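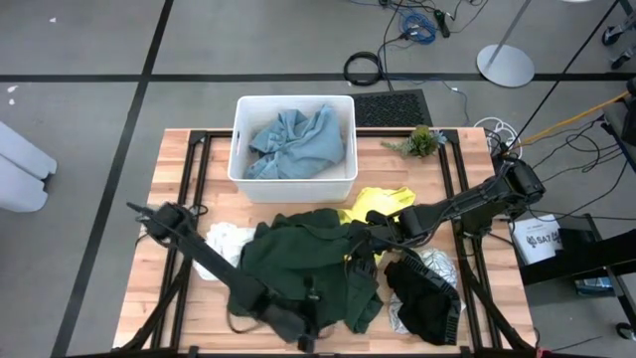 Drandora says its arms learned laundry from 700 demonstrations. I'd like to know who gave them. Somebody sat at the controls and steered a gripper into a heap of clothes, over and over, and that person already knew what a sleeve was. The robot gets the motions. Whether it gets the sleeve is another matter, and 2000 more runs on the same table won't tell us. Try my hamper, then we'll talk.

Comments

tindelfan: Same complaint about Mersha in September.

oldpress: You'd trust it with a hamper?

author: No.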